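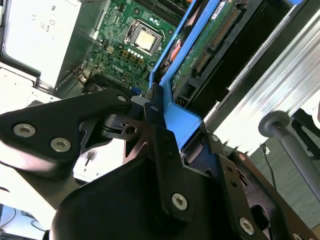
Figure 1. Open desktop computer case.

Effect of Dust Buildup on Idle Temperature in Classroom Desktop Computers

1. Introduction

The computer room at Farkas has been in use for several years without a fixed cleaning plan. During the fall term, students reported that fan noise made it hard to hear during lessons. Dust that collects on a heat sink slows the transfer of heat to the air, and the fan has to turn faster to hold the same temperature. This project measured how much of the noise and heat problem could be removed by cleaning alone, with no replacement parts.

2. Equipment

All machines tested were the same model of Gruletti tower with the original processor cooler and one rear case fan. Temperatures were read from the sensor on the processor using the Clurkero monitoring program, version set to log once per second. Cleaning was done with a hand blower, a soft brush and lint-free wipes. Thermal paste was not changed on any machine, so that it would not affect the result.

3. Method

Each computer was started cold and left at the login screen until the reading was stable. A log of 1,000 samples was then recorded. After that, a load program held the processor at 100 percent for 200 seconds and the highest temperature was noted. The machine was shut down, unplugged and cleaned, and the same steps were repeated the next morning. The room thermostat was kept at the same setting for both runs. Fan speed was left on automatic control.

4. Results

Before cleaning, the warmest machine settled at 62 degrees Celsius at the login screen. Every machine ran cooler at idle after cleaning. The change under load was larger than the change at idle. Fan speed followed the same pattern, and the rear fan was much less noticeable from the front row of desks.

Machines along the window wall had more dust than those along the inside wall. The window wall is also where the floor vents are, and the towers there stand directly on the carpet.

5. Sources of error

Room temperature was controlled only by the thermostat and was not logged. The morning runs after cleaning may have started from a slightly cooler room. Noise was judged by ear, as the sound meter from the Jurkier kit was out on loan in January.

6. Recommendations

Towers on the window wall should be raised off the carpet. Heat sinks and intake grilles should be cleaned once per term. A second round of measurements at the end of the spring term would show how fast the dust returns.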